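3.2 Attendance and equal scheduling

The second part of our study concerns the home games of the school basketball teams in the Narnis district. Before the change of timetable, the girls' teams played mostly in the late afternoon, when many parents were still at work, and the boys' teams played at half past seven. 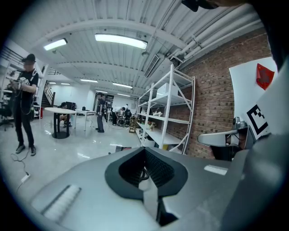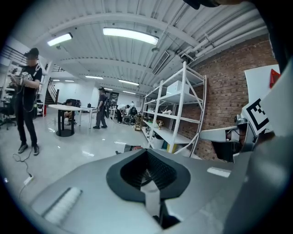

Figure 3. Two views recorded at one place, both with the grey body of the hand-held gripper in the foreground.

3.3 Data and method

We collected the attendance sheets of 102 home games from the district office. The sheets give only the number of tickets given out at the door, so small children and players' families with a season pass are not included. The largest hall has 800 seats, and it was never full for a girls' game in the first season. We also sent a short questionnaire to the households on the mailing lists of the schools and received 1,638 answers.

The answers were coded by two readers who worked separately. Where they did not agree, the answer was read again by Noreen Mac Suibhne and her decision was kept. Games moved to another hall in February because of the heating repair at Pillai School were left out of the comparison.

3.4 First results

After the evening times were shared between girls' and boys' teams, attendance at the girls' games became higher in all schools except Livley. The boys' games did not lose spectators – the small decrease at Pekex is within the usual variation between seasons. Many parents wrote that the starting time was more important for them than the opponent or the position in the table.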